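Workshop notes: the two-arm cell at Breltcombe

The two-arm cell went back into use in September after being out for most of the winter. Members who have booked time on it since will have noticed a few changes, so this is a short account of what was done and what we ask people to do before and after a session.

The main fault was in the left arm. It had been losing its position at the second joint, a little each hour, and by the end of an afternoon it would close its fingers well short of where it was told to. Inna Horobets spent two evenings on it and traced the trouble to the mounting plate. The screws had backed out far enough for the whole base to rock when the arm was stretched out. She took the plate off, cleaned the threads, refitted it with thread locker and torqued the screws in a cross pattern. The right arm was done the same way while the tools were out. Both arms were then zeroed from scratch, and the old offsets have been deleted from the cell computer. If you kept a copy of your own settings from before the repair, please don't load it.

The wrist cable on the left arm was replaced at the same time. The old one had been rubbing at the clip and the picture from that wrist camera dropped out whenever the wrist turned past a certain point. The new cable came from Welik and cost $359 for the pair, so there is now a spare in the grey drawer. Leave the slack in it. The loop looks untidy but the arm needs it, and a cable tied down tight will be pulled out of its socket at full reach.

The finger pads are the part that wears. Hladun, who supplied the grippers, suggests checking them every 30 hours of running, and we have been doing it every 20 given how much thin, slippery material goes through the cell. Look for a shiny patch near the tip. Change both fingers on a gripper together, even if only one is worn, and run the open and close check before you start work. The log stood at 1284 cycles on the present set at last count.

Before each session:
Wipe the tabletop with a barely damp cloth and let it dry.
Check the wrist camera lenses for fingerprints.
Push gently on each arm at the base. It should not move at all.
Run the homing routine with the table clear.
Pick up one soft item with each arm, slowly, and watch the fingers meet.

The last step takes a couple of minutes and people skip it. Soft things show up a bad zero sooner than boxes do, as a sheet or a bag lying flat leaves the fingers very little to close on. If the tips scrape the marble or stop above it, redo the zero and write it in the log.

Afterwards, park both arms, switch off at the wall — not only at the computer — and put the test items back in their tub. The Stiditz crew have the cell most mornings until noon, and they would like to find it the way they left it.

At the cell, with one view across the table and three from the wrist cameras:
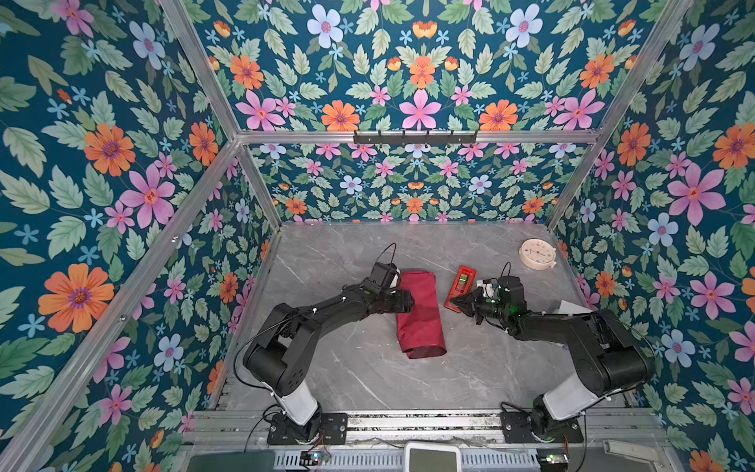
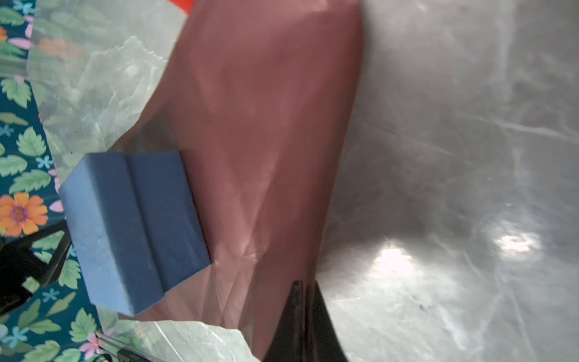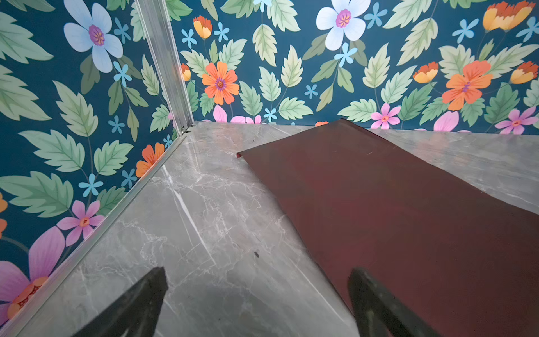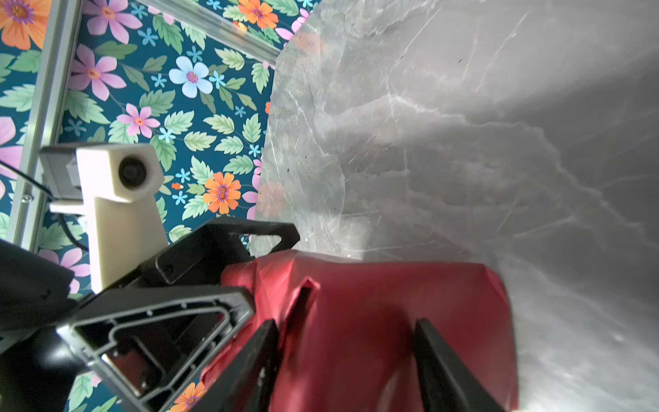 Halyna Fedoruk wrote in after the draft of this item went round to say that the base check should be done with the power off. With the motors holding, she says, an arm can feel solid when the plate under it has already started to work free, and she would sooner see people check it cold and then again once the arms are homed. She also asked for the torque setting to be written on a card by the cell, and offered to do the same for the finger screws, which she has found overtightened twice.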